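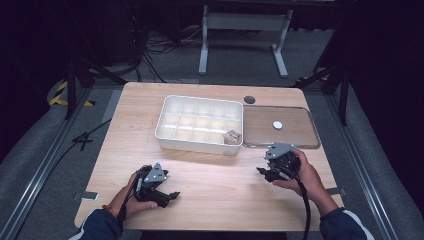

Bundale have confirmed that their third album, Vutow, will be released in September, and the track list was posted on the band's website on Wed 21 February. It runs to 16 songs and 53 minutes, considerably longer than either of its predecessors. The opening single, Adamczyk, is already available, and it suggests a return to the short, clipped arrangements of the early recordings. Each instrument keeps to its own space, much like the compartments of a white plastic organizer tray, three rows of five, with very little placed in any of them. The drums do not enter until the second verse.

The accompanying video was filmed in a single take at the Dostent, the former dance hall where the band played its first concerts. Readers who attended those evenings will recognize the staircase and the low balcony – both have since been repainted.

A tour of six dates will follow the release. Tickets are priced at $46, and the complete schedule has not yet been published. This blog will carry a full review of the album once a copy has been received. In the meantime, the second record remains the recommended starting point for new listeners, particularly its closing track, which the band has seldom performed in concert.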